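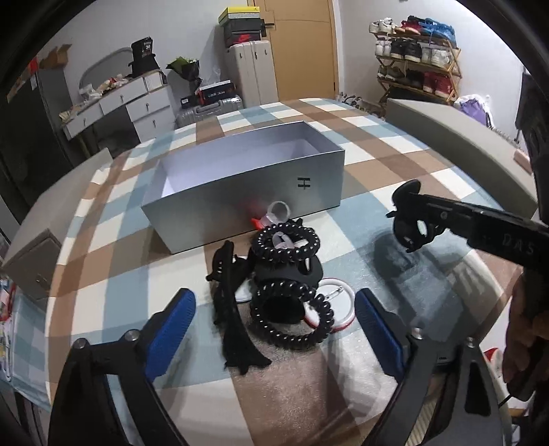
Natanael Falcão wrote to us in February that he had read section 4 two times and still did not know if the drawer organizer must be empty before he glues the dividers. Yes, it must be empty. We have changed the text, and the steps are now in the right order.

4. Fitting the dividers (Roltum drawer organizer, small and large)

4.1 Before you start

Take all things out of the drawer and put them on a bed or a table. Sort them now, while you can see everything together. Small things such as hair ties and clips should get the front compartment. Things you use less can go to the back.

Note: The Stusent insert has its own dividers. If you have this insert, go directly to 4.3.

4.2 Steps

1. Clean the bottom of the drawer with a damp cloth and let it dry for 30 minutes.

2. Put the base tray in the drawer with the open corner to the front. Do not push it against the back wall yet.

3. Slide the long divider into the middle groove until you hear a click. If there is no click, turn the divider around and try again.

4. Put in the short dividers. There are 2 in the small set. The large set has more, please look at the list in section 2.

5. Remove the paper from the adhesive strips and press the tray down. Hold each corner for a moment.

6. Close the drawer slowly. If a divider touches the frame above, take it out and use the lower groove - this happens mostly with old furniture.

Caution: The adhesive is strong. After step 5 the tray cannot be moved without damage to the strips. Spare strips are sold under the name Skuvov.

Caution: Do not load the tray with more than 800 grams in one compartment. Heavy bottles should stand in another place.

4.3 With the Stusent insert

1. Fold the side walls up along the marked lines.

2. Press the tabs into the slots, first left, then right.

3. Put the insert in the drawer. It needs no adhesive, and you can take it out for cleaning.

Note: The insert can be washed by hand in warm water. Do not put it in the dishwasher.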